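Brulla Court Homeowners Association
Finance meeting, Monday, 7:00 p.m.

Present: Shanti Sengar (chair), Sinéad Scanlon (minutes), 10 owners. Quorum met, to general surprise.

1. Minutes of the April meeting. Approved after the word "shouting" was changed to "discussion."

2. Refinancing the roof loan. Shanti reported that the loan with Wodex resets in the fall, and the monthly payment would go to $3,631. Himer has offered a fixed rate with a $420 application fee. One owner asked if rates might drop if we waited. Shanti said she would check her crystal ball and report back. 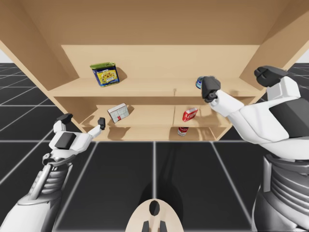 The owner in Unit 40 moved that we wait anyway. No second. Motion to pay the fee and lock the Himer rate carried, Unit 40 opposed, as is traditional.

3. Prepayment penalty. Sinéad has read the Wodex contract twice and found two different penalties. Nic Giolla, our broker, will ask which one they mean — in writing this time.

4. Other business. A request to borrow extra for a hot tub was ruled out of order. It will be back.

Adjourned 8:25 p.m. Shanti to send the Himer forms to all owners by Friday.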